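The town of Edwood threw out most of its paper in January. Vibeke Hedegaard kept hers.

She runs the records room at Rulden, a surveying firm with 600 clients and boundary files that go back three generations. Scanning the lot was priced at 4000 dollars, and she turned it down.

"A farmer comes in with a fence dispute," she says. "He wants to put his finger on the line."

Offices that still keep paper tend to keep it low, in cabinets no higher than a desk.

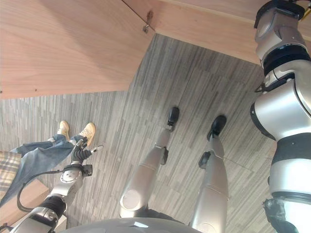
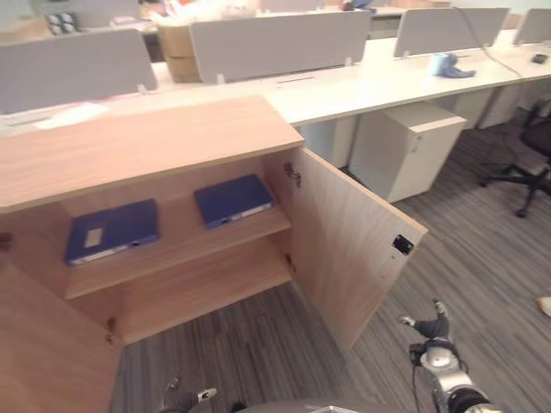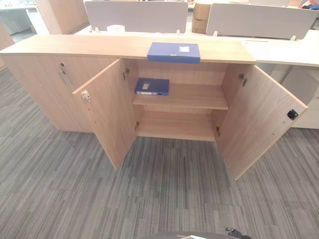 ## What gets kept

Hedegaard's rule is simple. Signed maps stay for good. Letters stay for 3 years, then go to the shredder at Lozano, across the river. Receipts go to the bookkeeper and are no longer her problem.

Last year she pulled 835 files for people who asked. Most wanted a single page. One couple from Vondine spent an afternoon reading their grandfather's letters about a ditch, and asked for copies of them all.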